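Kieferntisch »Brullerside« von Flamik: mein Fazit nach 13 Monaten

Kategorie: Möbel / Tische
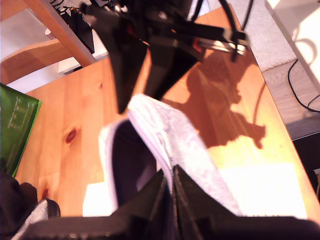
Der Brullerside in der Sonne, mit Ast und Wäsche.

So, jetzt komme ich endlich mal dazu, was über den Tisch zu schreiben. Gekauft habe ich ihn bei Hiebert, eigentlich als Esstisch, aber seit dem Umzug steht er im Zimmer zur Südseite und ist mein Tisch für alles: Wäsche zusammenlegen, Papierkram, Stricksachen sortieren, ab und zu frühstücke ich auch dran (wenn gerade mal Platz ist!).

Zum Aufbau: Vier Beine, zwei Zargen längs, zwei quer, dazu ein Beutel Schrauben und ein Inbus, der nach dem dritten Bein rund war. Ich hab dann meinen eigenen genommen. Die Anleitung besteht nur aus Zeichnungen, und bei Schritt vier sind die Zargen spiegelverkehrt drauf, also bitte erst mal lose zusammenstecken und gucken, bevor ihr festzieht. Allein hab ich einen Samstagvormittag gebraucht, zu zweit geht das bestimmt schneller.

Das Holz ist massive Kiefer und das sieht man auch. Schöne lange Maserung, dazwischen dunkle Äste, und die Farbe ist inzwischen richtig honigfarben, fast schon orange. Am Anfang war die Platte viel blasser! Ich mag das ja, aber wer es lieber hell und skandinavisch hat, sollte wissen, dass Kiefer nun mal nachdunkelt. Bei mir passt es zu den anderen Kiefernmöbeln im Zimmer, die waren vorher schon da und haben einen ganz ähnlichen Ton. Einen kleinen Schreck hatte ich nach dem ersten Sommer, als ich einen Aktenordner weggenommen habe, der wochenlang an derselben Stelle lag. Darunter war ein helles Rechteck. Das hat sich mittlerweile fast angeglichen, aber seitdem schiebe ich die Sachen öfter mal hin und her.

Weich ist die Platte allerdings, da muss man nicht drumherum reden. Ein Schlüsselbund, den man aus Hüfthöhe fallen lässt, macht eine Delle. Mit dem Kugelschreiber ohne Unterlage schreiben: drückt durch. Kleinere Dellen hab ich mit feuchtem Tuch und Bügeleisen wieder rausbekommen, das klappt erstaunlich gut, danach halt einmal drüberölen. Ich nehme das Möbelöl von Covard, zweimal im Jahr, dünn auftragen und den Rest nach einer Viertelstunde abnehmen. Riecht einen Abend lang etwas streng.

Was mir beim Wäschelegen wichtig ist: Die Oberfläche ist glatt genug, dass nichts hängen bleibt. Frottee ist da ja empfindlich, das zieht an jedem Splitter Fäden, und Gestricktes sowieso. An der Unterkante einer Längsseite war es bei der Lieferung etwas rau, da bin ich einmal mit feinem Schleifpapier drüber und seitdem ist Ruhe. Die Höhe finde ich im Sitzen super, im Stehen dürfte der Tisch für mich ein paar Zentimeter höher sein. Nach zwei Körben Handtücher merke ich das im Kreuz.

Wackeln tut er nicht, obwohl unser Dielenboden alles andere als eben ist. Die Schrauben an den Beinen habe ich im September einmal nachgezogen, das würde ich jedem raten, sobald die Heizung läuft und das Holz arbeitet.

Ach ja, Lieferung: zwei Pakete, eins davon mit eingedrückter Ecke, dem Inhalt ist zum Glück nichts passiert. Der Karton war allerdings riesig und stand ewig im Flur rum.

Würde ich ihn wieder kaufen? Ja, schon. Für eine Familie mit kleinen Kindern und Gabeln vielleicht eher was aus Buche. Für mich und meine Wäscheberge ist er genau richtig, und wenn morgens die Sonne drauf scheint, freue ich mich jedes Mal.

Plus: massives Holz, steht fest, schöne Farbe
Minus: weiche Platte, mieser Inbus, Fehler in der Anleitung

4 von 5 Sternen

War diese Bewertung hilfreich?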